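Friday, August 18, 2023

Sorting out the drawer of computer bits

I took a day off work on Monday to clear the small room at the back of the flat. Most of it went quickly. The exception was the bottom drawer of the desk, which has held spare computer parts since we moved to Daltley and which I have not looked through properly in all that time.

The trouble with computer parts is that they are small, they cost a lot when new, and they nearly all look useful. I had three memory modules in a sandwich bag, two hard drives with no labels, a bundle of SATA cables, a graphics card with a dead fan and a jam jar full of screws. At the bottom there was a receipt from February for a case I sent back.

Shivam Bhatt came round after lunch to help. He used to do repairs for a shop called Zullel and is much quicker than I am at deciding what is rubbish. His rule is that if it won't go into any board you own, and you can't name someone who wants it, it goes. By that rule most of the drawer went. The hard drives I kept until I can check what is on them. The graphics card is going to Naomi Ogola, who says she can fit a new fan and wants something to practise on.

The processors took longest. I had been keeping them loose in a tobacco tin, which Shivam was not happy about. One had a couple of bent pins and I'm not going to try to straighten them. The others seemed sound, so I cleaned the old thermal paste off with isopropyl alcohol and coffee filters. Kitchen roll works too but it leaves fluff behind. It takes a few goes, and you want to wipe from the outside edge inwards so you aren't pushing the paste over the sides.

After that it is mostly a question of how you hold them. Edges only, and keep off the contacts. I do it sitting down with nothing on my lap, having once dropped a chip on a tiled floor and spent an evening regretting it. Shivam likes each one in a tray or holder of its own, so that they can't slide about and knock into each other. I had been using egg boxes for the memory before he told me to stop. I've ordered 18 proper plastic cases from Kariuki, which is more than I need, but they only sold them in that size of pack.

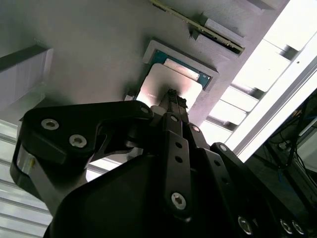
A processor at its white holder, metal side down.

The drawer now has a layer of anti-static foam in the bottom and a strip of masking tape along the front edge with the contents written on it. Memory is on the left, processors in the middle, cables on the right. The screws are still in the jam jar. I did start sorting them by thread and gave up after ten minutes.

Anything that didn't make the cut is in a carrier bag by the front door. The recycling centre takes small electricals on Saturdays and I'd like the bag out of the hall before my sister visits. If anyone local wants a box of old power leads and a VGA cable, leave a comment before then and I'll put them to one side.

The next job is the cupboard with the printer in it. Ye-ji Gil has asked for the printer if it still works, and I haven't plugged it in for a long while, so I need to find some ink first.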